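Keeping Old Office Desktops in Service

Platusitz is a small refurbishing shop that takes in retired office desktops, mostly from schools and accounting firms, and sells them on with new storage and a short warranty. The owner has run the workshop for 7 years and still does most of the bench work. We spoke on a Monday morning, before the first delivery, on the subject of storage and how long it can be expected to last.

The first question concerned age. Buyers tend to ask how old a drive is, and the owner considers that the wrong figure to ask for. "Power-on hours tell me more than the date on the label," he said. "A drive from a reception desk that was shut down every evening can have a third of the hours of one that sat in a back office and never got turned off." The workshop reads the hours from the drive's own log, along with the count of reallocated sectors and the count of sectors waiting to be reallocated. Any drive with a pending count above zero is taken out of the sale stock. A small reallocated count is tolerated if it stays the same through a full surface scan.

The scan is the slow part. Capacity decides how long it takes, and the shop schedules the large drives to run overnight. "People want it done by lunch," the owner said. "You can do a short self-test by lunch. It checks the electronics and a sample of the surface, and I would not sell anything on the strength of it."
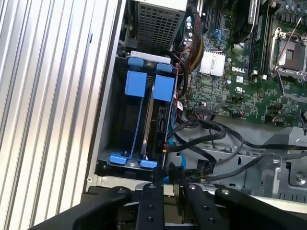
By the editor, hardware and repair section

On the choice between mechanical and solid-state storage, his position is practical. Every machine the shop sells now boots from a solid-state drive, and the mechanical drive, if it passes, goes back in as a second disk for files. The boot drive is the Balell model with 220 GB of usable space after formatting, bought in boxes of 100. He chose it for supply reasons. "I can get the same part every time. If one comes back, I know what I'm looking at."

Drive mounting came up several times. Cases with tool-free carriers save minutes on each machine, but the plastic ages. The owner keeps a drawer of spare carriers salvaged from scrapped cases and sorts them by case series, as carriers that look the same often differ at the rail by a small amount. A carrier that does not seat fully lets the drive vibrate, and a vibrating drive is noisy and slower to seek. He listens for it during the scan.

Cables get less attention than they should, in his view. The log on a drive also records transfer errors, and a rising number there usually points to the cable or the port. "I have had customers throw away good disks over a cable," he said. "Swap the cable, run the test again, then decide." The workshop replaces every data cable without a metal latch.

Erasing is done before any other work. The shop uses a program called Fena, which overwrites the disk once and prints a certificate with the serial number. One pass is enough for the drives he handles — he has had that argument with clients and no longer has it. Disks that cannot complete the pass go to Śliwiński, a recycling firm that shreds them and returns a signed list. The lists are kept for 6 years.

His advice to owners who intend to keep a machine at home was brief. Blow out the dust in March, before the warm months. Check the drive log at the same time and write down the numbers, so there is something to compare with a year later. Keep a copy of anything important on a second device in another room or another building.

"The log gives you a warning some of the time," he said. "I've had disks with a clean log fail on the bench the same afternoon. The copy is what you rely on."

The shop takes walk-in machines for testing on weekday mornings. Results are given on paper, with the drive returned in the same carrier it arrived in.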